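Why Do Some Plants Have Fat, Pointy Leaves?

By Ilse Aerts 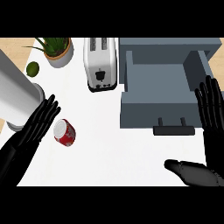
I forgot to water my plants for the whole of September once. The fern went brown and crunchy, and my poor basil fell over sideways. But the spiky one by the window? It looked exactly the same as before! I felt a bit guilty and a bit amazed, so I went off to find out how it did that.

Plants drink through their roots, and the water travels up into the leaves. Leaves have teeny holes in them called stomata (say it like this: STOH-muh-tuh). The holes let air in, and the plant needs that air to make its food. The trouble is that water sneaks out through the same holes. On a hot day a thin, floppy leaf can lose a lot of water that way.

Plants from dry places have some clever tricks. An aloe has thick leaves filled with a clear, slimy gel that holds water, a bit like a drink bottle you can't put down. If you snap one open it feels like cold jelly. The outside of the leaf is waxy too, and wax helps keep the water in.

My favourite trick is the night one. Lots of these plants keep their little holes shut in the daytime and open them after dark, when the air is cooler. They grab the air they need, store it away until morning, and then use the sunlight to make food with it. So while you're asleep in your pyjamas, an aloe is taking big gulps of air!

Plants that store water like this are called succulents. A cactus is one as well, but it keeps its water in its fat green stem, and its leaves have turned into prickles.

Want to try something? Ask a grown-up for 2 leaves, a thick one from a succulent and a thin one from a tree. Put them side by side on a plate and leave them there for 4 days. Have a feel each morning and draw what you find. My neighbour Natanael Vieira did it with his kids and the thin leaf went curly before the weekend.

Wash your hands afterwards, and please don't eat the leaves. Some of them can give you a sore tummy.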